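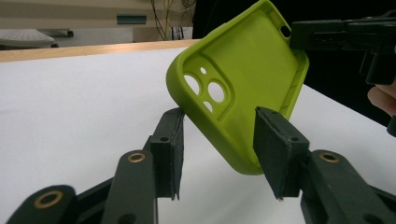

Section 4. Handover stations: setting up and daily running

4.1 Who this section is for

This section is for shift leads and bench staff at the Greddale and Punmont sites who are moving from hand packing to the Toom handover station. It should be read together with Section 3 (Mounting and power) and the site rules on working near moving equipment. Staff who have not yet signed the training sheet may watch the station at work but may not load it.

4.2 What changes at the bench

Under the former arrangement one person picked, checked, turned and packed each item. With the station in use, the turning and passing of soft goods, such as silicone phone cases, is done by grippers. The person at the bench remains responsible for the check, for clearing stoppages and for deciding when the station is to be stopped. No target set for the station may be applied to a member of staff.

Bench staff rotate every 30 minutes during the first month and at the shift lead's discretion afterwards. Breaks are unchanged. Grakberg's grading scheme treats station work as equal to inspection work, and staff who move across keep their present grade.

4.3 Before the first run of the shift

1. Press the stop button and confirm that the status lamp shows red.

2. Wipe the table with a dry cloth. Do not use spray cleaner near the fingers.

3. Look at both fingertip pads. The grip lining should lie flat across the working face. A few loose tufts along the lower corners may be trimmed with the small scissors kept in the bench drawer. If the lining has lifted from the face, replace the pad (see 4.6).

4. Check each pivot by hand for free movement. A stiff pivot is to be reported and is not to be oiled by bench staff.

5. Select the product on the panel and wait for the code to appear. Soft cases use code 668.

6. Release the stop button and run three items at slow speed.

Note: Where cases of more than one model are on the bench, finish and clear one model before starting the next. The camera openings differ between models and the check card must match.

4.4 Passing a case from one gripper to another

1. Hold the case by its upper rim, with the open side facing the checking position.

2. Bring the lower corner of the case into the gap between the two fingertip pads. Keep the case clear of the table.

3. Close the pads until both touch the case. The wall may bend slightly. It must not fold.

4. Wait for the tone, then open the upper jaw.

5. Check the camera openings, the button covers and the rim against the card.

CAUTION: Keep fingers behind the jaw of the upper gripper at all times. The lower fingers can close without warning if the foot switch is pressed.

CAUTION: Do not pull a case that has been gripped at both ends. Open the upper jaw first. Silicone stretches and will spring back towards the face.

4.5 Stoppages

If a case is dropped, leave it until the lamp shows red. A dropped case goes in the recheck tray, even where no mark can be seen.

If the station stops twice for the same reason within one batch, the shift lead must be called. Bench staff are not expected to find the fault and will not be asked to make up the lost items by hand. At Punmont, stoppages are entered in the bench book. At Greddale they are entered on the panel.

4.6 Pad replacement

Pads are changed in pairs after roughly 1000 items, or sooner if the lining has lifted.

1. Switch off at the wall and hang the tag on the plug.

2. Undo the fixing screw on each pad and slide the pad off.

3. Fit the new pads with the lining facing inwards. Tighten by hand, then a quarter turn with the driver.

4. Reset the pad count on the panel and enter the change in the bench book.

Used pads are returned to stores in the marked bag.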